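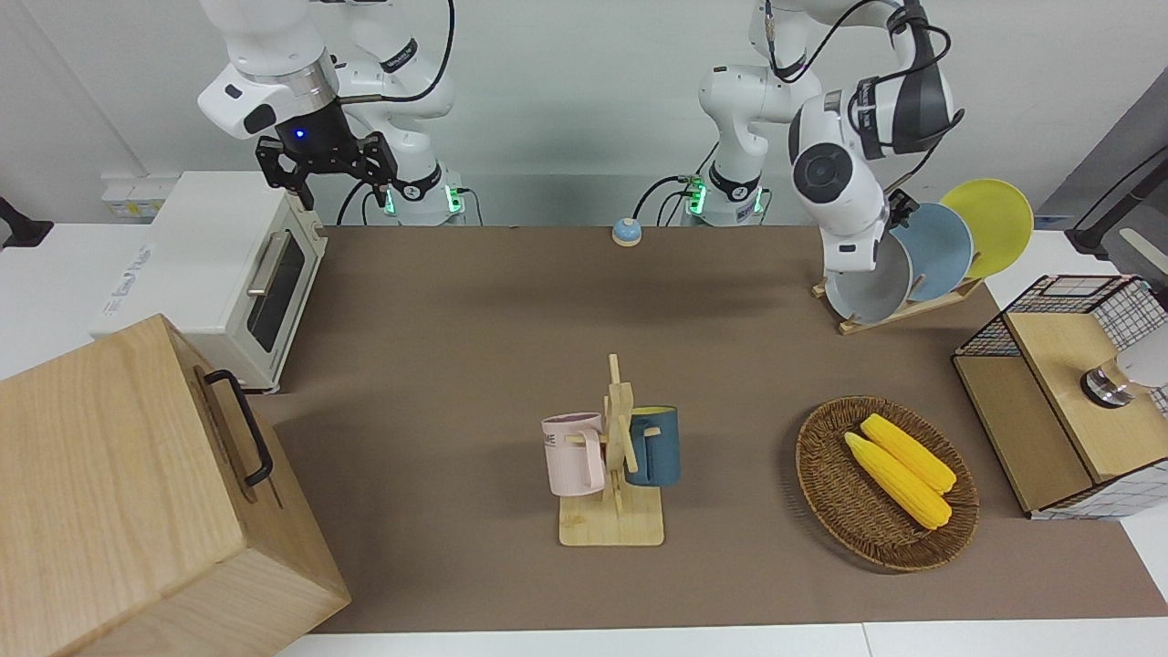
Rupert Gisler objected, on reading the first draft of this section, that the stop should be classed as a planning error and the force sensing left out of it. We kept both causes, for the reasons given below.

Figure 3. The two-arm cell used in the plate trials, with the left gripper at the dish rack.

4.2 Unintended contact at the rack

The failure occurred in the August series, during removal of a plate from the rack by the left arm. The Boreck planner had accepted a descent path computed from a rack pose that was 50 mm out of date. The fingers met the rim of a plate before the grasp height was reached, and the arm continued to push downward until the joint torque limit tripped. The log entry for the stop is number 3123. The right arm, which shared the same controller, halted 2 s later.

Two faults are separable. The first is the stale pose: the Bai tracker reported low confidence, but the planner read only the position field and discarded the flag. The second is the contact threshold, which had been raised for an earlier task with heavier objects and was not restored. Gisler's position is that a correct pose would have made the threshold irrelevant. We agree for this trial, but the threshold would also govern contact with a hand, and its value was too high for a shared table.

After the stop, the planner was changed to reject any pose carrying the flag, and the threshold is now loaded with each task file. The delay between the two arms remains unexplained.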